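Clirneck modelling library - working group meeting
Minutes, May

Present: Danica Begović (chair), Mareike Schmieder, Lev Stetsiuk, Fidelina Ríos (minutes)
Apologies: Xuân Châu
Start: 10.00

1. Minutes of the last meeting

Agreed, with one correction. Item 4 said the lapse tables would be read once per model run. It should have said once per scenario. Fidelina has changed the copy on the shared drive.

2. Actions carried over

Lev has moved the mortality lookup out of the projection loop. The change is merged and the tests pass.

Mareike has not finished the note on naming cells. She has a draft and would like comments from anyone who writes formulas for Elora before she sends it round. Carried over.

Xuân was to ask Ackermann for a fresh extract of the annuity data. Danica reported on his behalf that the extract has arrived but the date of birth column is in two formats. He has written back to them. Carried over.
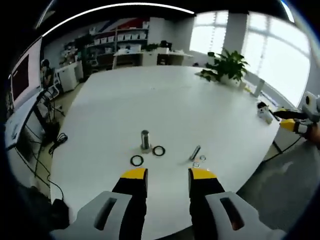
3. Stochastic runs in Elora

Lev went through the timings he sent round before the meeting. The test was 1,000 scenarios on the compressed annuity block of 335 model points, monthly steps, on the office server. The old version took 724 seconds. With the lookup change and the discount factors held in a single array, the same run takes 11 minutes less time on the clock than the schedule allows for, so the overnight job no longer runs into the morning backup.

Mareike asked whether the results match. Lev said the present values agree to the penny for every model point except those with a guarantee period ending in the middle of a policy year. On those the new version differs in the last few pence. He thinks the old version was rounding the month count down and the new one does not. Danica said the difference was small but she did not want it released until the cause was written down.

There was some discussion about whether to keep the old version available behind a setting. Mareike was in favour for one release, so that users can compare. Lev was against - two code paths mean two sets of tests, and the last time this was done the setting stayed in for years. Agreed to keep the old version on its own branch and not to offer a setting.

Memory use was also raised. Holding all the scenarios at once is fine for the annuity block but will not be for the savings business. Lev will try running the scenarios in batches and report the batch size at which the speed starts to drop.

4. Random number seeds

Fidelina reported that two people running the same Elora job got different answers. The seed is set when the scenario file is built and again when the model starts, and the second one overwrites the first if the user has left the field blank. A blank field is currently treated as a request for a new seed.

Agreed that a blank field should raise an error. Fidelina to make the change and add a line to the release notes. Mareike asked that the seed also be written into the output header so that it can be checked afterwards. Agreed.

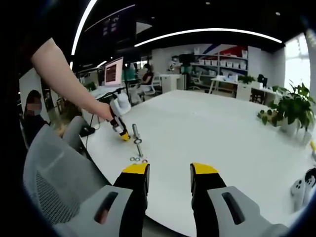

5. Trundamberg

Trundamberg want to call the library from their own reporting tool. They have asked for a function that takes a table of policies and returns the cash flows by month. Danica said this mostly exists but returns the cash flows in our internal order, with the expense items split across several columns.

Mareike suggested a thin wrapper that renames the columns and adds up the expenses. Lev agreed, as long as the wrapper lives outside the core package. He does not want their column names turning up in our formulas.

They have also asked whether we will support quarterly steps. Danica's view was no for now. They can add the months up themselves. She will reply and offer them a call.

6. Documentation

The worked case in the user guide still uses the old input format and fails at the second step. Fidelina will rewrite it. Mareike offered to read it through as someone who has not touched the input code.

The page on deferred annuities has a sign error in the formula for the death benefit. The code is right and the page is wrong. Lev to correct. 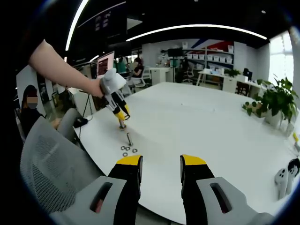 Bolts and washers on the white table.

7. Any other business

Danica reminded everyone to close old branches once they are merged. The list has become long enough that the nightly check is slow to start.

Lev asked if pull requests could be reviewed within two working days. Agreed as an aim.

8. Actions

Lev - write up the rounding difference on mid-year guarantee periods; test scenarios in batches; correct the deferred annuity page.
Fidelina - error on blank seed, seed in output header, release note; rewrite the worked case.
Mareike - circulate the naming note; draft the Trundamberg wrapper; read the new worked case.
Danica - reply to Trundamberg about quarterly steps.
Xuân - chase Ackermann on the date of birth column.

The meeting closed at 11.25. Next meeting at the same time next month, Mareike to take the minutes.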